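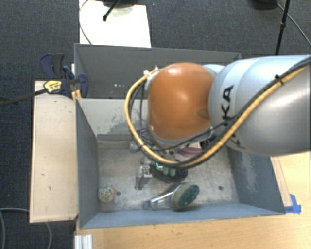

**acuarelista_terca**

Buenas a todos. Llevo desde julio dándole vueltas al paisaje que quiero presentar a la muestra de Indville y no me decido con el barniz. Es un óleo de 100 x 128, con mucho cielo y muy poca tierra, y en el taller de Meriem Slaoui me hablaron maravillas del Protar mate. ¿Alguien lo ha usado sobre veladuras finas? Me da un miedo horrible estropearlo, que le tengo cariño.

**Guerra_oleos**

¡Qué alegría leerte otra vez! Yo le doy dos manos de Protar a todo y encantado —eso sí, con brocha ancha y sin repasar—. Los oscuros me quedan preciosos.

**flondik**

Pues siento llevarte la contraria, Guerra, pero a mí el mate me apagó los azules una barbaridad. En un cielo grande yo iría a satinado, de cabeza.

**Guerra_oleos**

¿No lo removerías poco? El matizante se va al fondo del bote.

**flondik**

Lo removí, hombre, lo removí :) Y sigo diciendo satinado.

**acuarelista_terca**

Gracias a los dos, de corazón. Haré una prueba en una tabla vieja con los mismos azules y os cuento. Por cierto, ¿el marco lo pondríais claro u oscuro?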